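Comparing finger pads on a hand-held gripper for picking up small clothing

Project report, November 2023
Group: Malsha Kanagaratnam, Tayla Lockyer, Sewwandi Gazi
Supervisor: Nusrat Ranasinghe

1. Aim

We wanted to find out which finger surface on a parallel-jaw gripper is best at picking a single sock up from a flat table. Socks are thin, they fold in ways that are hard to predict, and a hard jaw tends to slide over them. Last year's group worked with boxes and bottles and got good results with bare plastic fingers, so we took those as our starting point.

2. Equipment

The gripper is the hand-held Plukance, which is squeezed by the operator and has a scissor linkage behind the jaws. We used it by hand so that we could change the fingers without setting up an arm each time. A small camera is fixed to the tool and looks along the jaws. Video went to a laptop and was labelled in Jotstead.

We compared 2 finger surfaces: bare plastic, and the same plastic with a thin silicone pad glued on. The pads were cut by hand from one sheet. Their edges are not perfectly straight, and we did not try to correct for this.

3. Method

Each sock was laid flat on the table and approached from the toe end or from the cuff. The operator closed the jaws, lifted, held for a slow count of three and put the sock down. A lift counted as a success if the sock stayed in the jaws for the whole count. Slips and missed grabs were recorded separately, but we have put them together as failures in this report.

Malsha and Tayla took turns as operator. Sewwandi did the labelling and did not operate the gripper. After removing clips where the view was blocked we had 297 lifts.

4. Results

The padded fingers did better from both directions. The difference was larger at the toe, where the knit is tighter and there is less loose material to get hold of. At the cuff both surfaces did fairly well, and most of the failures there came from the operator closing too early.

Thick sports socks were the easiest. Thin ones were harder, mainly when they had been smoothed down before the lift. Leaving a small ridge in the fabric helped with both surfaces, but we kept this out of the main comparison.

One of the pads began to peel after some 40 lifts and had to be glued again. The bare fingers needed no repair.

5. Problems

Squeezing force was not measured. Tayla's grip is firmer than Malsha's and this shows in the results, although the order of the two surfaces was the same for both. A spring or a stop on the handle would have fixed it – we only thought of this when the testing was nearly over.

The labels also took longer than planned. It was hard to tell a pinch on the very edge of the fabric from a near miss, so Sewwandi went through those clips twice.

6. Next steps

We would like to repeat the toe lifts with a force sensor in the handle and then move the padded fingers to the arm in the Gunawardena lab. Kalkidan Asfaw has offered to help with the mounting plate. Loose fibres between the jaws should also be looked at, and we suggest wiping both faces between lifts and noting it in the log.

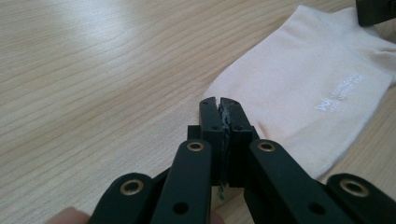 The log sheet will need one extra column for this, next to the one for the operator's initials. The rest of the sheet can stay as it is for the April group.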